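Home Diary Archive About Contact

Diary - Sunday

In at the lab by ten. I had meant to stay home, but the rack runs have to be finished before the end of March and there are only so many evenings. Samer was already there with the heating turned up and the radio going.

The question we are on is a small one and I want to write down where it stands before I forget how we got to it. When we train a policy on dish loading, each demonstration starts with the plates somewhere on the table and ends with them in the rack. Up to now we have treated the starting layout as noise. Whoever is teleoperating puts the plates down wherever is handy, picks up the leader arms and goes. Jocelyn's idea, back before Christmas, was that the layouts are nothing like as varied as we think they are, and that a good part of what we have been calling a grasping problem is really a layout problem.

So we went back through the old set. It has 2,034 episodes in it once the broken ones are taken out. She wrote a script to find the plate centres in the first still of each episode and plotted the lot on one chart. I expected a cloud. What came out was two lumps, one for each operator, more or less, because Ghislain is left-handed and I am not. There was hardly anything at the front edge and hardly anything with one plate lying over another. We had trained on that for months and then complained that the arms were no good when plates overlapped.

The new protocol is dull but it works. The layout is drawn from a list before the operator sees the table. The list gives a position for each plate, whether any of them overlap and by how much, and whether the towel is in play. The operator sets it out, steps back, checks it against the card and starts. If a plate slides while being set down you leave it and note the offset. No tidying. I find the no tidying part hard.

Today's block was the overlap layouts. These are the ones I like least because the top plate has to come off without dragging the lower one, and the gripper has very little to get hold of if the rims are close together. Samer did the first hour and I did the second. My episodes ran longer than his, as usual. He goes in at a shallow angle and gets the pad under the rim in one go. I tend to come down from above, miss, and come round again. Sylvie says to keep the misses in as long as the plate ends up in the rack, and she is probably right, though it is not pleasant knowing my fumbling will be learned from. 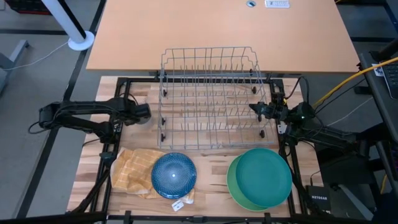

We had an argument over lunch on whether the rack should be fixed. In the old set it was clamped and so it was always in the same place to the millimetre. Samer thinks we should keep that, on the grounds that we are changing one thing and should change only one thing. I said that if the rack is free then the second arm has something to do, and steadying the rack is half of what a person does with the other hand. We looked at what had come out of the last comparison and it did not settle the matter either way. For now the rack stays free in the new set and the clamped runs will be kept as a separate condition. I wrote that on the board so it can't be argued again tomorrow.

The result so far, for the record. We trained two policies, same network, same number of steps. One got 2,000 episodes from the old set. The other got a much smaller set made entirely from listed layouts. On layouts of the old kind, plates well apart in the usual spots, the big set wins, and not by a little. On overlap layouts the small one wins. Out of 31 trials it cleared both plates in 22, and the big one managed 7. That is the number Jocelyn put in the message to Fitzgerald, and he wrote back within the hour asking who had set up the trials and whether they knew which policy was running. Fair question. The answer is that I set them up and I did know, so we are going to do it again blind, with Ghislain laying the plates and Sylvie picking the policy from the next room.

I don't expect it to hold up at 22. I would be happy with 18. I set those plates out myself and I know I have habits, even with the card in front of me.

What bothers me more is the towel. It was put on the list as a distractor, something for the cameras to cope with. But when a plate is partly on the cloth it sits on a tilt, and the tilt lifts one side of the rim, which makes it easier to grasp from that side and harder from the other. The policy seems to have noticed. In the trials with a plate on the towel it went for the raised side more often than chance would give you. Samer was pleased. I am less sure, as the towel has its own few positions on the list and it may just have learned that towel here means go in from there. I have asked for the towel to be dropped in any old how for the next block and written down as free. Jocelyn doesn't like having an unlisted thing in a listed set. We'll see.

Afternoon was mostly the wrist camera. The exposure drifted after we restarted the recorder and I lost four episodes before I caught it. Those are flagged, not deleted. Samer found that the Groltus driver resets to auto each time and there's no setting for it in the panel, you have to put it in the launch file. He put it in the launch file. I also retaped one of the cable runs on my side, which had been rubbing.

The Zolta people want a summary page by the end of the month. I started it while the last batch was copying and got as far as the second paragraph. It is hard to write up something like this without it sounding obvious. Of course you should vary the starting positions, anyone would say so. The point is that we believed we were varying them and had never looked. I think the chart with the two lumps should go at the top and the trial numbers underneath, and leave it at that. Sylvie wants a proper measure of coverage in there so that other groups can check their own sets. She has one that divides the table into cells and counts how many are ever used as a start, with overlap as a separate axis. I couldn't fault it, but it makes the old set look very bad.

Things for tomorrow:

Print new cards for the free towel block.
Ask Ghislain if he can do the blind trials in the afternoon.
Check the four flagged episodes for anything usable from the overhead view.
Reply to Pisharody on the gripper pads. The pair on the left arm are getting shiny.
Find out where the spare leader arm has got to.

Left at half past five. It was nearly dark and the tram was late, so I walked as far as the bridge and caught it there. Soup for tea. My shoulders are sore from the leader arms and I can feel it reaching for the kettle.

Recent entries

Notes on a chart with two lumps
Left-handed demonstrations
Moving the Skundov recorder to the new machine
Gripper pads, again
A week with no data

Comments (4)

Fitzgerald Ambrose
Thanks for writing up the lunch argument. I'm with Samer on this one. If the rack moves and the layouts change, I can't tell from your numbers which of the two did the work. Run the clamped condition on the overlap cards before you send anything to Zolta.

Marnie T.
We had the same thing with cutlery. All our forks pointed the same way for a whole summer. Would you be willing to share the cell measure once Sylvie is happy with it?

Sylvie Ouellet
Marnie - yes, it's a short script. I need to take our table dimensions out of it first. Cell size matters more than I'd like, so try a couple.

Ghislain MacDonald
Afternoon is fine for the blind trials. The spare leader arm is under my desk.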